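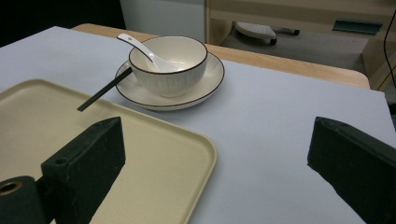

Home Issues Authors Submit Contact

Filed under: Domestic Studies > Table and Kitchen

Search this journal Enter keywords Go

4. The setting as left

4.1 What counts as laid

We asked each household in Drusadby to lay one place for a bowl of soup and then to leave the room. The instruction was kept short on purpose. An earlier version ran to a full page and produced tables of such frightened symmetry that we threw the lot away and began again. Over one winter the shorter wording gave us 1,127 settings, of which 99 had to be dropped for lack of a bowl.

Figure 1. Bowl on matching saucer, with spoon and chopstick; cream-coloured tray at lower left.

Figure 1 belongs to the group we call stacked settings, in which the bowl stands on a saucer and the spoon stands in the bowl. The spoon is white ceramic, like the bowl, and its handle leans up and out over the rim. The Zindel scheme, on which most later work depends, gives the spoon a place of its own to the right of the bowl and has no code for a spoon that has already gone in. Coders following it to the letter must record the spoon as absent. Two of ours did so, with visible pain, before we added a column.

The chopstick is harder. It reaches from the saucer down towards the tray, with its tip above the tray, and so lies within two of Zindel's zones and wholly within neither. Poojary's revision would assign it to whichever zone holds the greater length, a rule that is easy to state and takes a surprising amount of string to apply. We have coded it "bridging". The term is our own and we are not proud of it.

4.2 Matching

Bowl and saucer share a thin dark brown line at the rim, and we scored them as a set. Matching was judged on the crockery alone. An attempt to include trays was given up in January, after a long afternoon in which cream, beige and "biscuit" were each defended as separate colours by people who had until then got on well.

Households scoring the full 100 on our matching scale were no more likely than the rest to put the spoon beside the bowl. This disappointed us, as the opposite had been promised in the grant application. Owning a set of crockery seems to say little about where its owner thinks a spoon lives.

4.3 Agreement with the Stukcombe settings

The Stukcombe study reported 18 bridging items under another name ("strays") and left them out of its totals. We have put ours in. A utensil that touches two things at once is still on the table, and whoever sits down to the soup will have to pick it up. Restoring the strays moves the Stukcombe results closer to ours, though not as close as we should have liked, and we return to the difference in Section 5.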